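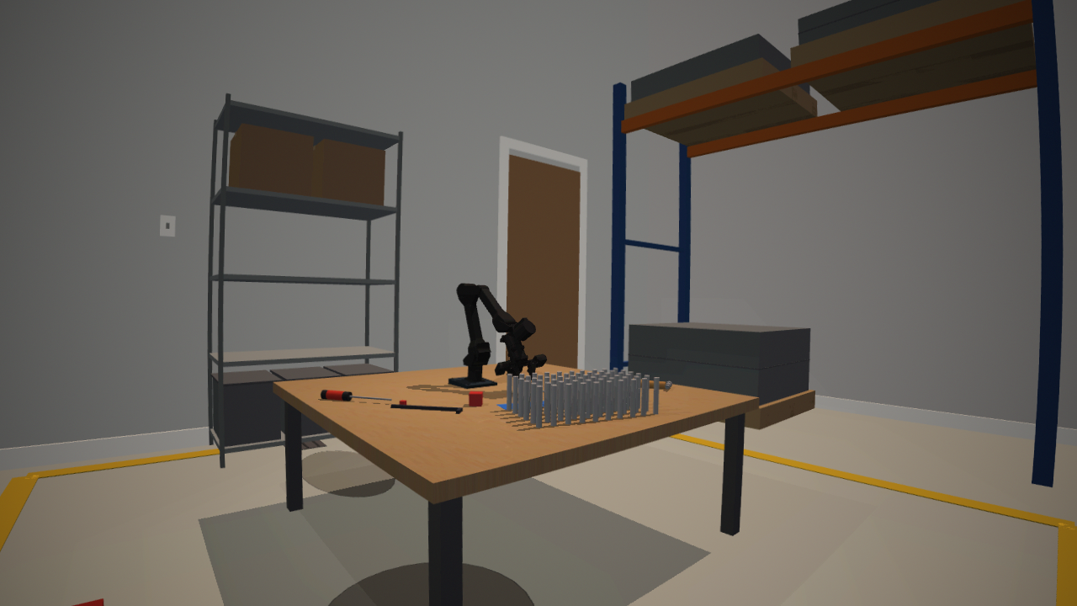
Table with the grey pegs at the right, rendered view.

November 2020

Back to the sourdough notes, which I've neglected shamefully since August. The Festine flour is finally open (the 900 g bag, the last one on the shelf) and it drinks far more water than the Bona did, so I've gone up a little and let it sit overnight in the cold cupboard. Loaf 141 had a lovely open crumb but a rather pale crust, and I do wonder whether the oven is running cool again. I'd love somebody to check it with the proper probe before the next batch! The rye starter from Nuria smells of apples this morning, very cheering. Fed it twice, once with the Szabó wholemeal. Still to do: order more bannetons, wash the cloths, try a longer bake with the lid off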